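Poler Down Wash Kit: Set-up and Care Guide
Section 6: Washing and drying a puffer jacket at home

Welcome to the fun part! If you've come straight from Section 5, your wash bag is assembled and your drying rack is up, so all you need now is a jacket, a front loader and a free afternoon. Down loves a proper wash, and a flat old jacket can come back with a surprising amount of puff.

Before you start

1. Read the care label. If it says dry clean only, stop there and have a chat with your cleaner.
2. Empty every pocket, including the inside one. Lip balm is the classic culprit.
3. Close all zips and loosen any drawcords.
4. Wipe the collar and cuffs with a damp cloth and a drop of Wróbel wash. Leave for 6 minutes.

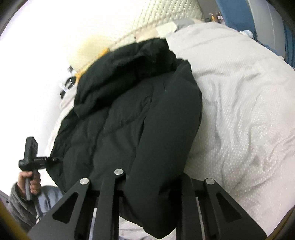 Dark colours deserve a little extra patience, as soap residue dries to a chalky grey and shows up most on black. Do the pre-wipe in good light and go along each row of stitching with your fingertip. Black jackets with horizontal quilting, like the one on the duvet, have a lot of those rows, and the folds of a bunched-up hood are easy to miss too, so open the hood right out and wipe inside it before you go any further.

Washing

5. Put the jacket in the wash bag and pull the toggle snug. One jacket per bag, please!
6. Add one capful of Wróbel wash to the drawer. No fabric softener, ever.
7. Choose the delicates cycle, cold or up to 38 degrees if the label allows it.
8. When it finishes, run a second rinse with no wash in the drawer.

CAUTION: Wet down is heavy. Lift the bag from underneath with both hands. Pulling it out by a sleeve can tear the inner walls that keep the filling in place.

Note: Top loaders with a centre agitator are not suitable. Use a bathtub instead (see Section 8, hand washing).

Drying

9. Squeeze the water out gently. Don't wring.
10. Tumble on low with the three Jirkgate dryer balls from your kit.
11. Stop every half hour and break up the clumps with your fingers. It will look dreadful for the first hour. Keep going!
12. Finish overnight on the rack, then give it a good shake.

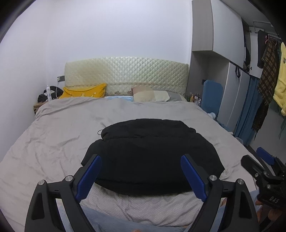
You'll know it's done when you can pinch any section and feel no lumps at all. If you do find one, give the jacket another half hour on low. Storing it even slightly damp is the quickest way to a musty smell, and we'd love to spare you that.

Storing

13. Hang it on a wide hanger or fold it loosely on a shelf. Stuff sacks are for travel only.
14. Air it for a day in October, or whenever your off-season is ending.

Spare parts: dryer balls are part no. 2906, and the large wash bag is part no. 4000. Both can be ordered from our Godville workshop. Ask for Czesław Bielecka, and send photos of stubborn stains to Eugeniusz Sikora on the same counter. He really does enjoy them.

Go on to Section 7 for sleeping bags.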